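Tukdale Supper Club - notes from the September 2023 meeting

Written up by Muireann Hennessy, who drew the short straw again. If I've put words in your mouth, tell me and I'll fix them.
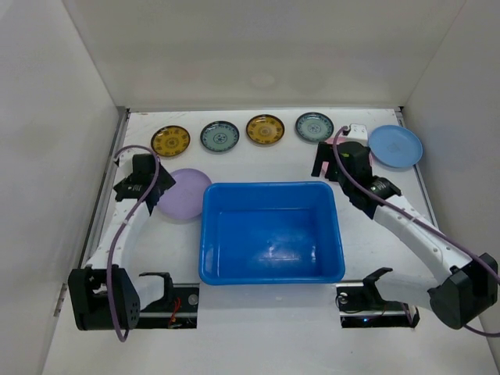

Who came

Me, Volkan Oral, Mélanie Vachon, Huguette Paquette, and Francine Lemieux, who got there during the money part and had to have it all repeated. We met in Huguette's kitchen and the dog was let in halfway through. Volkan chaired.

Last meeting's notes

Mélanie pointed out that I'd written "Perron wants the deposit back" when I meant that we want our deposit back from Perron. Quite a difference! Corrected, and otherwise everyone was fine with them.

Money

We have $2,265 in the account after paying for the June supper. Francine asked if that included the Perron deposit and it doesn't. Mélanie has written to them twice and is going to phone. There was a long side conversation about whether we should keep a cushion of $700 that we never touch, and I think we all like the idea, but Volkan wanted to see what the harvest supper costs first. So we left it there. I'll put it on the list for next time.

Huguette reminded us that the hall roof fund is still hoping to reach $3,000 and that people at the last supper asked her why there wasn't a jar out. We agreed there will be a jar. Francine has a big one that used to have pickles in it and says the smell is almost gone.

Harvest supper

Most of the evening went on this. We've got 23 people signed up so far, and Volkan thinks we should close the list at the end of the week before so that the shopping isn't a guessing game like last year (the squash, we all remember the squash).

Menu as it stands: leek and potato soup, Huguette's bean pot, roast chicken, a big green salad, and apple cake. Mélanie would like a second main for the people who don't eat meat, and she doesn't think the bean pot counts as it has bacon in it. Huguette said she could leave the bacon out. Then she said she couldn't. After some back and forth she's making two pots, and the one with no bacon gets a ribbon on the handle so we don't mix them up.

Bread is coming from Idora, same as before. I'm picking it up in the morning and I'd really like someone to come with me, my back isn't what it was.

Seating. Francine wants one long table down the middle of the hall and Volkan wants small ones. I said I liked the long table - you end up talking to people you'd never pick - and Mélanie agreed, so long table it is. Volkan asked me to note that he thinks it'll be drafty at the door end. Noted, Volkan.

Washing up

We argued about this in June and we argued about it again. The plan now is two shifts, with the first one starting when the soup bowls come in. Mélanie and I are on first, Volkan and Francine on second. Huguette is excused on account of the two bean pots. Everybody please bring a dish towel, and put your name on it if you want it back.

Also, someone still has my good ladle. Black handle. Please look in your drawers.

Music

Volkan's cousin has offered to play accordion. We said yes to an hour, before the cake.

Anything else

Francine has heard that Drondetti is selling off folding chairs and will ask what they want for them. Ours pinch.

Huguette would like the recipe cards from the June supper returned, especially the one for the rhubarb tart, as it's her mother's handwriting and she hasn't got a copy. I think I may have it. I'll look tonight.

Jobs before next time

Mélanie - phone Perron, print the menu
Volkan - close the sign-up list, talk to his cousin
Francine - jar, chairs
Huguette - beans, ribbon
Me - bread, these notes, recipe card

Next meeting is at Francine's, date to be settled by phone once she knows when her kitchen floor is getting done.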